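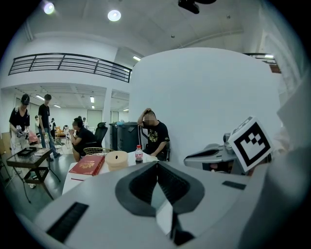
*One of the tables, with a few small items set out on it.*

Ostus opened its brewery in Vastley to visitors in September, and I went along for the afternoon session. I write mostly about beer, but the reason for the trip was a lager the company has been working on for long journeys, including, it hopes, ones that leave the planet.

The tour starts in the malt store and takes two hours. Visitors get a visitor badge and ear plugs, and bags go in a locker by the front desk. The brewhouse is smaller than I expected. It was built for local trade and still mainly does that. The guide said 493 kegs had gone out the week before, nearly all of them to bars and shops within a day's drive.

The travel lager is called Gomus. It is brewed at normal strength and then has most of its water taken out, so that what gets shipped is a thick brown syrup in a pouch. Water and gas go back in at the other end. The pouches we passed around weighed 296 grams each, and one makes two glasses.

Gas is the hard part. On the ground, bubbles rise and leave the beer. Without weight they stay where they are, and the drinker swallows a lot of foam. Ostus has cut the fizz well below that of its regular lager and added more malt to make up for it. Taste is another problem, as people in orbit often report that food seems dull, so there is more hop bitterness as well.

We tried Gomus next to the house lager, Noiphan. Noiphan is clean and dry and I would buy it. Gomus was sweeter, with a bready smell and a bitter finish that stayed for a while. It was rather flat for my liking. Several people in my group preferred it, and one asked if it would be sold for camping trips. The guide said that was being looked at - no date yet.

There was no firm answer on when any of it might fly either. For now the beer is being stored at different temperatures and opened at set times to see how it keeps.

Practical notes: tickets include the tasting, and there are soft drinks for drivers. The stairs to the fermenting room are steep and there is no elevator. Parking is behind the bottling hall and fills up by noon. The shop sells Noiphan in cans, but Gomus is only poured on the tour.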